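Tracking first, policy second: a talk with the lead developer at Bungate

Bungate is a small software shop whose main product, Dollbridge, turns recordings from hand-held grippers into motion data that a robot arm can replay. We spoke on a Thursday with the developer who leads the work. The conversation has been shortened. 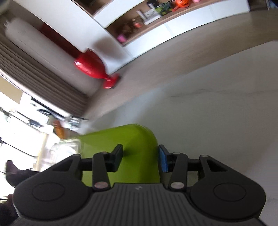
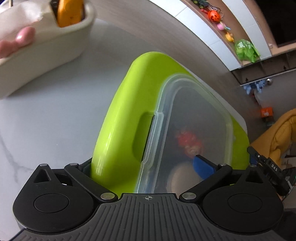 Why the camera pose comes first

The first stage of Dollbridge works out where the gripper was in the room at every moment. "People want to talk about the learned policy," the developer said. "Most of my week goes to pose estimation. If the path is off by a centimeter, the policy learns to be off by a centimeter."

Household rooms are harder than the lab. A window can wash out one side of the view, and a plain floor or tabletop gives the tracker few points to hold on to. Shelves with small things on them help a lot. "I like clutter," the developer said. "A toy car on a shelf is a good landmark -- as long as it stays put."

Clear plastic is another problem. The depth module, called Melnychuk inside the company, used to place container walls several centimeters too far back. The current version looks for the lid or rim first and fits the rest of the shape to that.

What gets thrown out

Each batch holds 288 recordings. A checker named Prosus replays them against the arm's joint limits and flags any path the arm could not follow. In the last batch it rejected 16, and 9 of those failed at the wrist. "A person turns the wrist without thinking," the developer said. "The planner has to find a route to the same place, and sometimes there isn't one."

The replay used to run overnight. It now takes around 100 minutes, mostly because the planner starts from the previous solution -- a change of a few lines.

The next release will let users correct a bad grip label by hand. The developer expects it in February.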